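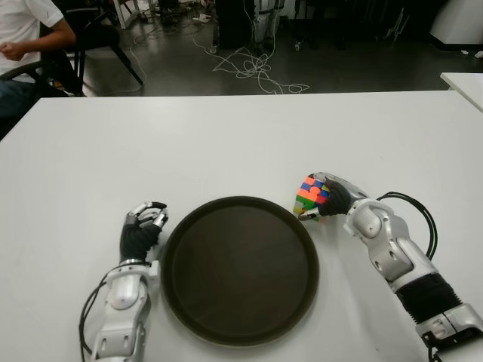

Giving up the second car

2025-04-29

We sold the Lemis in November, so it has been long enough now to write something down. A few people asked me to, mostly people who are thinking about doing the same and want to know what it costs and what it's like when it rains.

Some background. There are two adults and one teenager in our house. We live at the Udlow end of town, on the hill, nine minutes on foot from the bus stop if you take the steps and longer if you go by the road. For years we had two cars because we had two jobs in opposite directions. Then my office moved downtown, and the smaller car started spending most of the week in the driveway collecting leaves.

I kept it going for a year after that. I told myself it was for emergencies. Then the insurance renewal came the same week as a bill for brakes, and I sat down with a calculator and worked out that the car was costing us $300 a month before gas. I had guessed half of that. The brakes were the last thing we paid for. The buyer was a woman from two streets over who wanted it for her son, and we still see it parked outside the pharmacy.

The first month was mostly a matter of learning the bus. I take the 76, which runs down Mohmand Avenue and stops across from my building. On paper it comes every twenty minutes. In the mornings that's close to true. After six in the evening it is a different story, and I have learned to check the app before I put my coat on. Twice I got it wrong and waited long enough to read most of a magazine.

I had expected the commute to bother me more than it does. It takes longer than driving, door to door, but I don't have to park, and parking downtown was the part I disliked most. I read on the way in. On the way home I mostly look out the window.

What has been harder is weekends. With one car you have to talk about it. If my husband has a match on Saturday and our daughter needs to be across town for rehearsal and I want to go to the garden center, somebody has to change plans. We put a calendar on the fridge, and whoever writes on it first gets the car. This caused some arguments in January, when our daughter filled in every Saturday through the end of March in pen. There is now a rule that you can only book two weeks ahead.

Groceries were the thing everyone asked about. We do one large shop with the car on Sunday, and I pick up small things on the way home during the week. I bought a folding cart on Rhona Matheson's advice. She has lived without any car since she moved here and knows more about it than I do. She told me to get one with big wheels and not to bother with the cheap ones, and I bought a cheap one anyway. It lasted until February, when a wheel came off on the steps and I carried a bag of potatoes and two cartons of milk up the hill in my arms. The second cart is a Furkau, it has big wheels, and I have no complaints.

We have taken a cab five times. I kept the receipts in a jar because I wanted to compare them with what the car used to cost, and even with an expensive trip home from the airport at midnight it isn't close.

There are things I miss. I used to drive out to the reservoir by myself on a weekday evening and walk the loop, and I have done that only once since we sold the car. The bus doesn't go there. I could book the other car for it, and I don't, because it seems like a lot of fuss for a walk. I would like to get better at that this summer.

I also miss having somewhere to keep things. The old car had an umbrella, a blanket, a pair of boots and a first aid kit in the trunk, and all of that is now in the hall closet — which was full already.

The driveway looks bigger. My husband wants to put raised beds along the side where the car used to be, since it gets sun until late afternoon, and he has been pricing lumber. I would prefer to leave it alone for one summer and see how we use it. We haven't settled that yet.

If you are on the hill and wondering about the 76 in winter, it ran every day we needed it except one, and on that day the schools were closed too.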